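Three-finger or plain two-finger gripper for crumpled paper and foil?

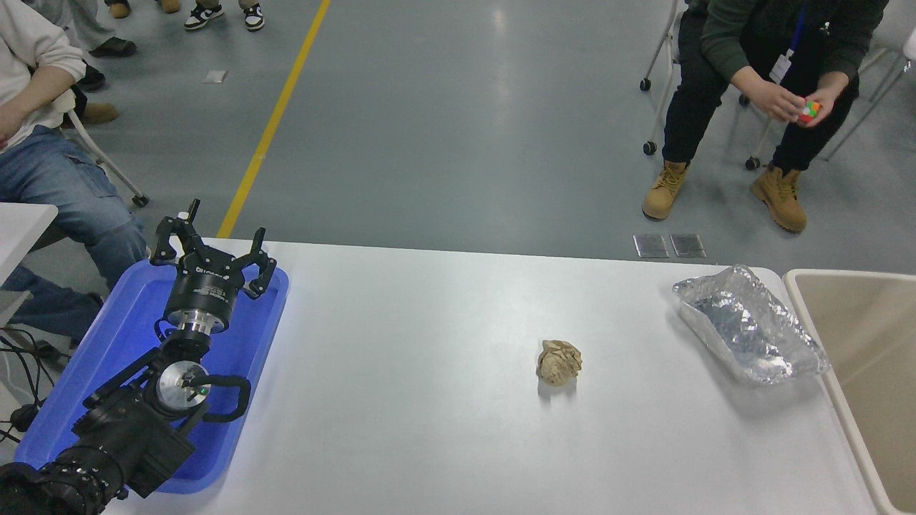

Photo: Malou Hafstein

Posted by Malou Hafstein

Hi all! I'm trying to pick a gripper for a sorting setup and I'm going in circles, so I'd love some opinions. The arm has a three-finger gripper on it right now, and my test items are about as unglamorous as it gets: a balled-up piece of tan paper and a sheet of aluminum foil that I've folded up at the edges like a little tray. Both just sit on a plain white table.

The paper ball I'm mostly happy with. I've done 100 tries on it since October and dropped it 3 times, all on the same afternoon (I'd been fiddling with the speed, so that's probably on me). The foil is another story! It's so flat and so flimsy that the fingers either skate over the top or fold the whole thing in half. Out of 29 tries I got maybe a handful I'd call clean, and then I had to make a new foil tray because the old one looked like gum.

I can borrow a two-finger Aveo from the lab down the hall, but swapping means a new flange adapter and redoing my tool settings. Is it worth it, or am I just closing the thing wrong? I'm running everything from a Ploteo controller if that matters.

Posted by Dela Tsikata

I'd hold off on the swap for a bit. Three fingers are great on a ball since it kind of centers itself while you close, but on a shallow tray you're coming straight down on top and asking three tips to agree about something with no height to it. Try pinching one raised edge instead. Turn the wrist 90 degrees from where you have it, come in low from the side, and only use the two fingers that face each other best. If your fingers can be driven separately, park the third one out of the way.

Also, check your force setting before anything else. I left mine on the default for weeks (embarrassing) and crushed every paper cup in the building. Go down to the lowest value that still lifts the paper ball, then try the foil with that.

If you do borrow the Aveo, write down your tool center point first! I didn't, and I spent a whole evening touching off on a screw head to get it back. And run the same foil shape with both grippers or you'll be comparing foil and not fingers.

Posted by Engebretsen

suction. we use a Fanar cup for flat stuff. wrinkled foil leaks though so you might need the soft bellows kind, never tried it on foil that crumpled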